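Vodia drops print edition of Tisberg fantasy series

July 2022

Small press Vodia says the fourth and final Tisberg novel will come out as an e-book only, 11 weeks later than planned. The publisher calls this "a fresh start for the series." Readers who own the first three in paperback may call it something else.

In May, Vodia was still taking preorders for a signed hardcover, limited to 200 copies at $30 each. The preorder page is gone now. A short notice says buyers will be contacted – it gives no date. Skilier, the online shop that handled the orders, points customers back to Vodia.

The press blames printing costs. That may be so, but its Shibata mystery line is still going to paper on schedule, and the notice doesn't say why one series can be printed and the other can't.
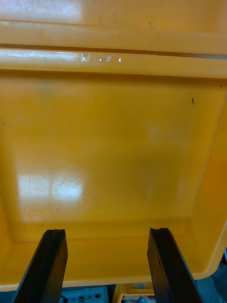

Will people who preordered the hardcover get their money back?

Vodia says refunds are "being reviewed," and it hasn't promised any.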